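7.4 Grip Faults in the Cube Stacking Cell
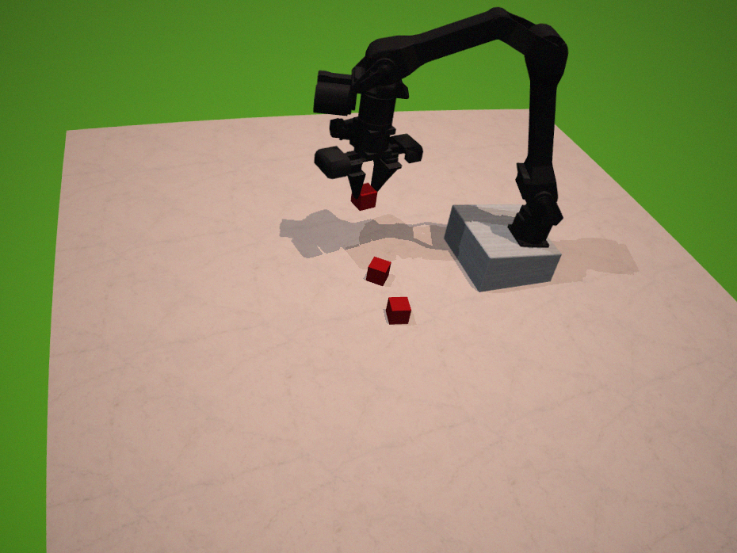 Nestor Sebastian
Controls Technician, Lirkomau Simulation Group

This section covers grip faults in the simulated stacking cell: a cube slips, tilts or drops after the fingers close. The cell has one pedestal-mounted arm, a parallel gripper and three red cubes. Run the procedure in the simulator before you load the same program on a physical arm.

Fault 276 (GRIP LOST) means the controller no longer reads contact on both fingers. Fault 200 (GRIP SKEW) means contact is present but the cube has turned past the set limit. A cube can hang slightly tilted between the fingertips without raising Fault 200.

To clear either fault:

1. Press Pause. Do not press Reset yet. Reset erases the contact log.

2. Open the Contacts panel and save the log to the run folder.

3. Check the height of the held cube. If it is above the table, go to step 4. If it has dropped, go to step 6.

4. Set jog speed to Slow and move the arm to a clear part of the tabletop, away from the resting cubes and the pedestal.

5. Lower the cube until the panel shows table contact, then open the fingers.

6. Raise the gripper straight up to the travel height. Do not swing the wrist sideways while the fingertips are near a cube.

7. Compare the finger friction value with the value on the cell sheet. After the March update, some cells loaded with the friction value set to zero.

8. Press Reset and run one pick at Slow. If the fault returns, stop and send the saved log to Celeste Quezada on the Umach support desk.

Note: Shadows on the tabletop are not a guide to cube height. Use the Z readout.

CAUTION: Do not widen the skew limit to make Fault 200 go away. Edgardo Sison's test program at Dultcombe ran with the limit widened, and the physical arm pushed a tilted cube into the one below it and bent a finger.

CAUTION: On a physical arm, stay outside the guard until the drive light is off. Fault 276 stops the program but leaves the drives powered.

For friction values by cube size, see section 7.5.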